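11/12/24

Notes on two-arm packing, part three

The last post covered why we train one policy for both arms instead of two policies with a shared state. This one covers the result, which is smaller than I wanted.

The task is to get a flat item into a soft backpack lying on its side. One gripper handles the item and the other holds the bag. We collected 208 teleoperated demonstrations and held out 19 for validation. Kenji Thibodeaux did most of the teleoperation and all of the relabeling. 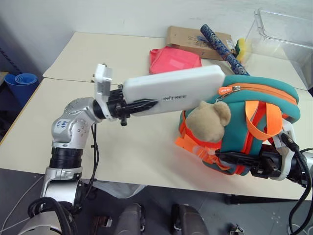 The change under test is a contact-phase label on every timestep, predicted by a small head alongside the actions. Lachlan Halliday suggested it in April after going through the Tornbridge logs, where most failures clustered at the moment the holding arm started to move. The policy did not know whether it was still approaching or already gripping, and it averaged the two.

Over 90 trials each, the baseline finished 55. I am not going to quote a number for the labeled version yet. I changed the gripper force limit halfway through those runs, so they have to be repeated. What I can report is that validation loss on the holding arm dropped and the free arm was unchanged.

Fabric is still the main problem. A strap between the fingers reads as a good grip on motor current alone, and the label head inherits that error. Anything attached to the front of the bag makes it worse, plush in particular, which compresses under load and delays the contact signal.
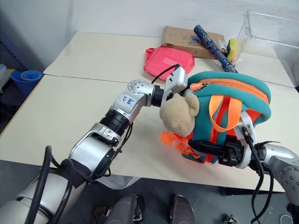
Left gripper over the bear, right gripper on the fabric and straps near the bottom of the bag.

The labeling script is in the Wedero repo under tools. It expects both wrist streams at the same rate and fails silently if they differ. I will fix that before the reruns.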